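About Kelov Garment Care

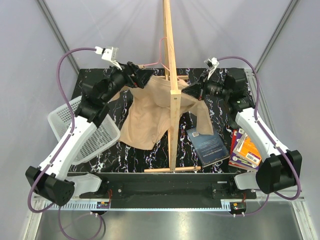
A tan garment on a pink hanger, beside a light wooden rack.

Kelov is a laundry and alterations shop on Varghese Street in Eltness. We wash, press, mend and store clothing for households, small hotels and two local theater groups.

The shop opened as a pressing counter with one table and a single rail. We now have 11 people on staff, split between the front counter, the wash room and the sewing room upstairs. Most of our sewing staff trained with us.

Everyday washing is ready in 3 days. Coats, curtains and formal wear take 4. Alterations depend on the job, and we will give you a date when you drop the item off. If we find a stain or a weak seam we did not see at the counter, we call you before going ahead.

We also run a storage service for winter clothing. Items are cleaned first, then hung or folded in a dry room until you want them back. Storage is billed by the month. Bookings for the summer open in June and the room holds 100 garment bags, so it is best to call early.

Pickup and delivery covers Eltness and Wosisgate. Outside those areas you are welcome to bring things in yourself. There is parking behind the building, reached from the side lane.

We do not clean leather, fur or rugs. The counter has a list of places that do.

Prices are posted inside the door and on our price page. Business accounts are invoiced at the end of each month.

Page last updated November 19, 2024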